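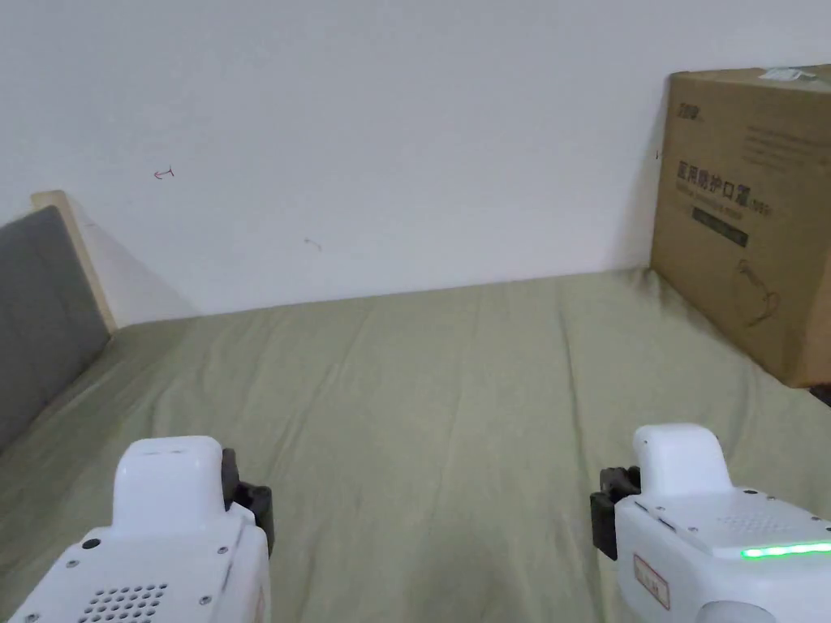 Skerklow Student Challenge

The Skerklow Student Challenge is a yearly contest in household robotics, founded by teacher Rodel Lumbao and run each August at Saludo. Teams work with pairs of hand-held grippers on everyday bedroom jobs, and a perfect run earns 100 points.

Format

Each team gets 200 minutes of practice — a generous amount, and a lively part of the day! Erlinda Agbayani wrote the scoring rules. The record season total, 232, belongs to the Stondness club.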